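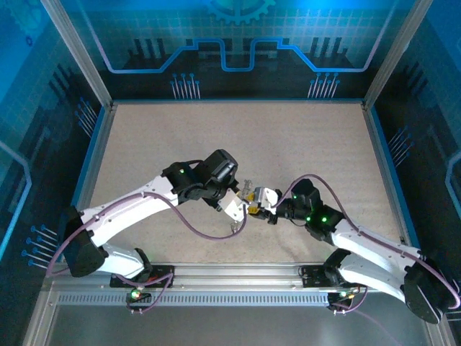
# About Drolel

Most "about us" pages tell you how much a company cares. We have doubts about those pages, so we'll stick to key rings.

Drolel sorts, links and tags keys for landlords, schools and storage yards. Gordon Ouellet started it after 11 years of managing apartment buildings, where he had seen plenty of key systems sold as foolproof. He didn't believe the salesmen then and he doesn't now.

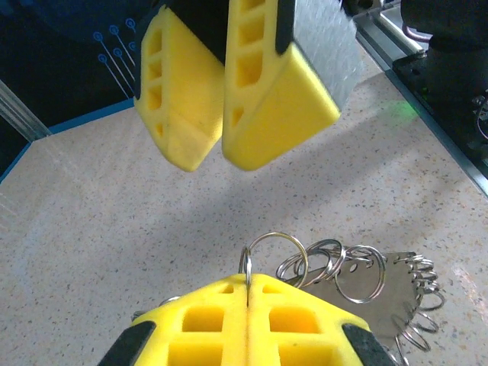

Our oldest customer, Hellen, asked us in March to go through a crate they swore held 3,000 keys. We got to 2,806 and stopped, as that was all of them. The invoice said 2,806. Other shops might have rounded up – we have seen their invoices.

## What we use

Split rings, mostly. We've been offered screw locks, magnetic clips and a color-coded plastic thing from Grenberg that cracked inside a week. A plain steel ring is a pain to open and hard on the fingernails, and that is why keys stay on it. 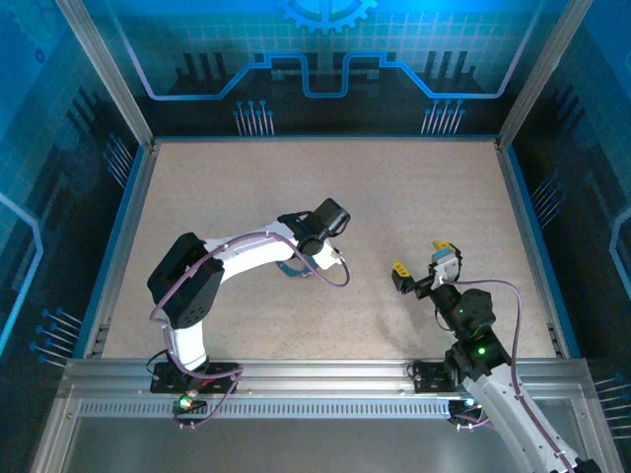
We don't trust a bench that can't be seen all at once. Small parts go missing under paperwork and coffee cups, and a lost tag can cost a customer a new lock. Our tabletop is light tan with fine darker speckles, and the middle stays open. Gordon thinks the speckles were a mistake. He may be right.

## What we won't promise

We won't say your keys can never get lost. Ibarra, the yard across the road, lost 5 sets the same month we delivered them.

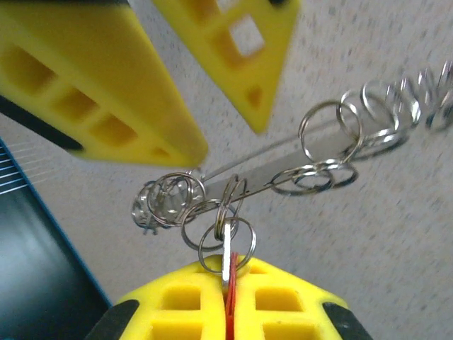

We will say that every ring gets tugged before it leaves, and that if one opens by itself we replace it and pay the postage. Bring a few keys before you bring them all, and check our work.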